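Home | Archive | Threads | Search | Subscribe | Log in

Grundley Household List

Re: bathroom shelf tray, what goes on it

2023-03-31
by Urmila Dhillon

Following on from the tray thread. I have mine on the table at the moment with the pink-and-white lidded canister at one end and two small bottles still to go on. 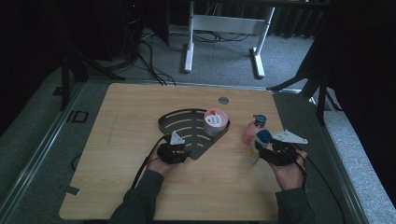 How do you keep bottles from leaving rings on a bathroom shelf?
Stand them on something with openings in it, so the water can run off the bottoms, and wipe under it once a week.

Seema Mittal wrote:
> I cleared out the shelf over the sink and found I had 9 bottles up
> there, most of them close to empty. I bought a corner tray like the
> one Urmila mentioned in August but I can't decide on the order. If
> the tall ones go at the back I knock over the short ones reaching
> for them. If the short ones go at the back I can't see them.
>
> Also, does the tray slide around? My shelf is glass and the tray is
> very light. My sister used the putty from Drenus under hers and it
> left marks when she took it off.
>
> Last thing, do you keep the jars on the tray too or only bottles?
> Seema

Seema, taking these in order.

On the arrangement, I stopped going by height. I go by how often I pick a thing up. Whatever gets used morning and night goes nearest the open side, and anything that comes out once a week goes into the corner. My bottles are close to the same height anyway, so seeing over them is not a problem. If yours are very different, I would put the tall ones along one side of the tray and the short ones along the other. Then you aren't reaching over anything.

For the close-to-empty ones, stand them upside down in a mug overnight and combine the ones that are the same product. I did that before I set up the tray and four bottles became two. Don't combine different lotions. I tried it once and it separated.

On sliding, yes, mine moved when it was empty. With a canister at one end it stays put better. Put the heaviest thing down first and then fill in beside it. I have not used the putty. I cut a piece of rubber shelf liner from a Clorkitow roll, a little smaller than the tray so it doesn't show. The roll was 50 inches long and I have plenty left if you want a piece. It lifts off clean from painted wood. I can't speak for glass, so try a small piece in one corner first.

On jars, I keep one on the tray and the rest in the cabinet. Wide jars take up the room of two bottles, and the narrow end of the tray is not much use for them. They fit at the wide end. Small things like hair ties and tweezers should go in a cup, or they end up in the slots.

For washing it, take everything off and run it under the tap. An old toothbrush gets into the slots. Soap scum collects on the underside more than the top, so turn it over and do that side too. Dry it before it goes back, or you will have a wet patch on the shelf.

Someone asked off list about measuring. Measure out from the corner along both walls, and check how far the faucet handle swings. I did not do this the first time and had to move the tray to the other end of the shelf.

I still need somewhere for the spare toothpaste and the Gautam soap, which I buy in boxes and store in the hall closet. If anyone has a bin that fits under a pedestal sink, please post the width.

Urmila

Previous message | Next message | Back to thread
Contact the list owner | Copyright 2023 Grundley Household List | Back to top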